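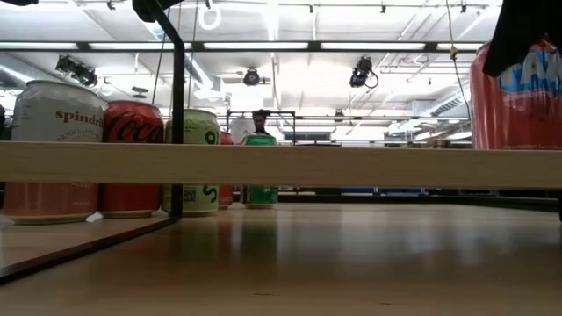
Cans on the sorting table, from the low camera.

Minutes of the floor meeting, packing and returns
Ditdale site, 27 Mar 2020

Minutes taken by me, Rosine Brunet, because I was last through the door and that's the rule. Everyone from the early shift came, plus both people from returns and Lestier's engineer for the first half. If I've got your words wrong, tell me before the next one and I'll fix it. I write fast but I don't write neatly!

1. Last minutes
Agreed as they stand, apart from the bit about the radio, which should have said that it can be on until ten, not from ten. Sorry, returns.

2. Where we are with the arms
I went first on this as I've been sitting with them most. For anyone who has been on holiday or hiding in goods-in: the pair of arms is there to learn mixed drinks sorting, the job we all moan about, where odd cans come back from split cases and somebody has to stand them up, look them over and put each one in the right tray. We're on drinks cans only for now. Bottles were meant to start in November and didn't, and I'm not writing down a new date until somebody gives me one I believe.

The target we were given was 202 cans in a shift without a person stepping in. The best shift so far is 55. I read both figures out and there was a bit of a silence, and then the Lestier engineer said that most of the stops come from cans standing too close together, so the fingers can't get down between them. We knew that, to be fair. Anyone who has sorted by hand knows you nudge the neighbour out of the way with your little finger without thinking about it. It was interesting to hear it said back to us as a technical problem. 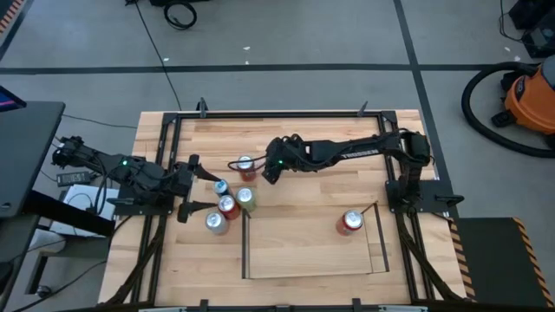 She asked whether we could put the cans out with more space between them. Lots of talk about this. Returns said that if a person has to space them out nicely first, then that person has handled every can once already and might as well have put it in the tray. I think that's right, and I said so. She took it well and wrote it down. What we settled on is that we carry on tipping out as we do now, bunched up, and Lestier have a go at the nudging. She'll come back to us at the next meeting with what they've managed.

3. Who does what now
This took the longest, and I've tried to be fair to everyone.

The worry, put plainly, is what happens to the three of us on hand sorting if the arms get good. The site manager said no jobs are going and that the hours move to checking and to returns paperwork. Somebody asked whether that was in writing. It isn't yet. He'll send round a letter, and I've put it in the actions so it can't wander off.

The second worry is more day to day. Minding the arms is a different sort of tired. When you sort by hand you're on your feet and your shoulders know about it, but the shift goes by and you can chat. With the arms you watch, and you wait, and then you have to be quick, and then you're back to watching. I've done full shifts of it and gone home with a headache and nothing in my legs at all. Two others said the same — one of them would sooner have the sore shoulders back! We agreed nobody minds the arms for more than half a shift, swapping at the long break. It starts with the next rota.

There was also a question about pay. Goicoechea, who do our job grading, have the minding role down as the same grade as hand sorting. Most of the room thought it should be higher, given the training. I thought so too, but I'm one of the people who would get it, so take that how you like. The manager will ask them to look again. He wouldn't promise anything and we didn't push.

4. Training
Grornach are running the course again and there are 26 places across all the sites, so we won't get many. People who haven't done it at all go first. It covers the stop buttons, clearing a dropped can, and how to restart without calling the engineer. I found the restart part useful and the slides very long. Names to me, please, on the sheet by the lockers.

A reminder came out of this one: arms stopped before any hand goes over the table, every time, even for a can that's right at the edge. We have all been tempted.

5. Cables and floor
Short item. Please keep trolleys on your own side of the black tape. Returns asked for a proper hook for the vacuum hose and I said I'd put in for one.

6. Anything else
The kettle in the small kitchen is on its way out. Rubbish collection is moving to mornings. Somebody asked if damaged cans could go in the staff fridge and the answer is still no.

Actions
Letter about jobs and hours, to everyone: site manager
Grading query to Goicoechea: site manager
Nudging, report back: Lestier
New rota with half-shift swaps: me
Hose hook: me
Course names on the sheet: all of you

Next meeting same room, and bring a chair if you want one.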